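Flistcombe's old dairy shop gets a community kitchen

May 6, 2020

I've been grumbling about the empty dairy shop on the corner for years, so I was very pleased to hear this week that it's going to be turned into a community kitchen. Fusterstead, the housing association that owns the building, has handed over the keys and put in £3000 to get things started. The plan is to open in August, if we're all allowed to be in the same room by then.

I went through the plans at home with a cup of tea and I like them a lot. The shop counter is coming out (it was riddled with woodworm, apparently) and the back room will be knocked through to make one big space. There'll be 2 ovens, a proper larder and a long worktop where people can prepare food. Sikora, the builders from the industrial estate, are doing the heavy work at cost — good on them!

The look is plain and pale, with a bit of woven pattern in brown and cream.

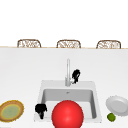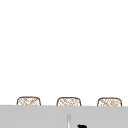 What will it be used for?

Mostly lunches, at first. The lunch club used to feed people in the chapel hall every week, and it has been delivering to doorsteps since March from people's own kitchens, which can't be easy. In the evenings there'll be cookery classes, and I've already put my name down for bread because mine comes out like a brick.

Distitix is running the bookings, and you can sign up on its website for news of the first classes. So far 80 households have done so, mine included. If you'd sooner do it on paper, there are forms by the till in the post office.

One thing still to be settled is the parking. The yard behind the shop only takes 2 cars and the lane is a squeeze at the best of times, so I'd say walk if you can. Comments on the plans can go through the Fusterstead letterbox until the end of the month.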